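Re: [carcombe-list] Shrinking packets, a modest proposal

On 17th January, Emanuel Dobre wrote:
> I have now been through 30 receipts and I think the case is made.
> Everything in a packet is 7 per cent smaller than it was. If we all
> log weights on the Radu sheet we could have 100 entries by spring
> and send the lot to Durkier. They will have to answer.

Emanuel,

I've read the sheet and I don't think the case is made at all. A receipt tells you what you paid. It doesn't tell you what was in the packet, unless Durkier have started printing weights on theirs, and mine don't.

Where did the 7 per cent come from? If it's an average, of what? You have tea, crackers, soap powder and cat litter in one column. The Vikholm oats went up in weight last year and I can't find them on the sheet anywhere. Leaving out the one that grew doesn't look good.

I'm also not sure about using the printed weight as the "old" figure when people are copying it down from memory. I couldn't tell you what a box of washing powder weighed two years ago and I doubt anyone else here could.

As for biscuits, you've put cream crackers and savoury biscuits of every sort on one line. They come in all sizes and from all over, and half the makers only sell one size here.

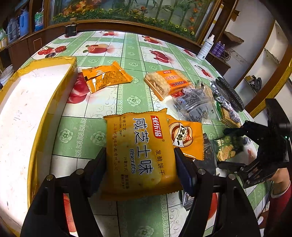
Then there's row 2,092, which has a price and no product. How does a sheet with so few real entries get to row 2,092? Has somebody pasted in another list?

I'd want the same item, same shop, weighed on kitchen scales now and again in six months. Dull, I know, but I won't put my name to a letter before then.

Could you at least take the cat litter out?

M.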